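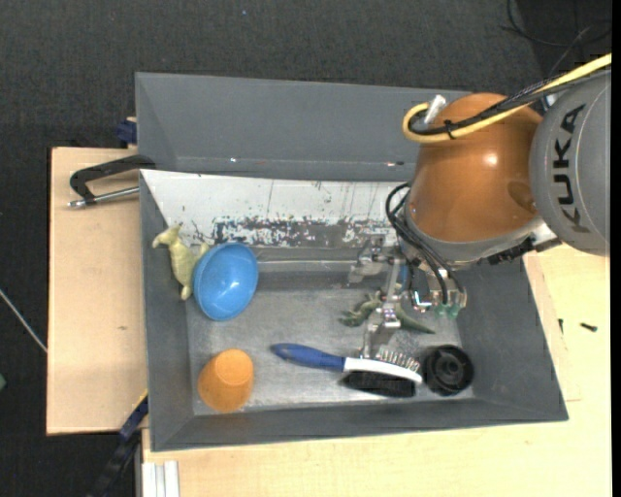 Bin picking cell, KUKA arm over the front bin. Brush, bowl, cup, toy reptile and the rest.

Živko Georgiou
1/ A few people asked for the bench rules we use for bin picking, so I'm putting them in a thread. They're house rules. They sit under whatever your site safety people and your integrator have already told you and they don't replace any of it.

2/ Start with the bin. Clamp it. A bin that can slide a few millimetres will slide, and then your wall positions are wrong and the fingers find out first. We clamp to the bench, then push on each corner by hand before the arm gets power.

3/ Measure the bin after clamping, not before. Floor height at four corners and the middle. Our bins have sloped walls, so the opening at the top tells you very little about how much room the tool has at the floor. Plan for the floor.

4/ Scratched floors are fine to keep using. Shiny patches throw off some depth cameras, so we log which bin was used with every run. When Mirjana Trajkovski compared two months of misses, bin ID was the first column she wanted and half the old sheets didn't have it.

5/ Objects. Pick a set and freeze it. Ours is called the Closen set and it's household stuff and toys. Bowls, cups, brushes, plastic animals. If something breaks, you replace it with the same item or you retire the number. You don't swap in "a similar blue bowl" and keep the old results beside the new ones.

6/ The set should have things in it that annoy you. A brush with pins on one side of the head and bristles on the other is good for this. So is a bowl lying on its side against a wall. A grasp planner that has only met boxes will look great until somebody hands it a hairbrush.

7/ No hand arranging. Tip the objects in from a second container and leave them how they land. If a cup ends up in the corner, it stays in the corner. Amra Vidmar writes "as tipped" on the sheet and initials it. Without the initials we don't count the run.

8/ Hoses and cables. Put the wrist through its full range at slow speed and watch the loops. You want enough slack to reach the far corner and not so much that a loop can catch a bin wall. Zip ties get checked at the start of every shift. Trim the tails flush, they cut people.

9/ Bench surface. Loose screws and offcuts get picked up before a counted run. I'm as bad at this as anyone. A small part on the bench does no harm until it ends up in the bin and gets recorded as an object.

10/ Speed. Anyone inside the marked area means reduced speed mode with the enabling switch held. Reaching in to free a stuck object means arm stopped, drives off, and the person reaching in is the one holding the key. No exceptions for "just a second."

11/ What counts as a pick. Ours: object leaves the bin, clears the wall, is held for 2 seconds and is released over the target. Dropped on the way is a miss. Two objects at once is a miss, even if both get there. Write your definition down before you start, because you will want to change it by the afternoon.

12/ Wall contact gets its own column. A pick that scrapes the wall on the way up is still a pick, but I want to know about it. The force limit is set low on approach and we don't raise it to finish a batch.

13/ Numbers, for those who asked. The last batch was 3083 attempts, of which 1285 were in the corners or against a wall. Report those separately. One overall success rate hides the part of the job that's hard.

14/ Stop rule: 16 misses in a row and the run ends. Somebody looks at the fingers, the calibration and the camera, in that order. Before we had this rule we once let it go all night in November on a bent fingertip. The data was no use to anyone.

15/ The sheet itself is one page. Bin ID, object set, who tipped, finger type, force limit, start time, end time, notes. Dragica Dimitrov keeps the master at Hundau and has asked me to say she won't accept photos of a whiteboard.

16/ I'll post the blank sheet when the finger inspection section is redone. Corrections welcome, particularly on 11.

212 shares · 37 comments

Macarena Palacios
We use a longer hold on ours, and there's a small shake in it. Catches the grasps that only work when nothing moves.

Živko Georgiou
Fair. Send me the motion you use and I'll try it on the bowls.

Gevanon Bench Group
Do you re-measure the floor when you swap bins, or only when you move the clamps?

Živko Georgiou
Both. It's a five minute job.

R. Pell
Number 9 is aimed at me and I don't even work there

Contact · © Gajdoš Automation Notes · Back to top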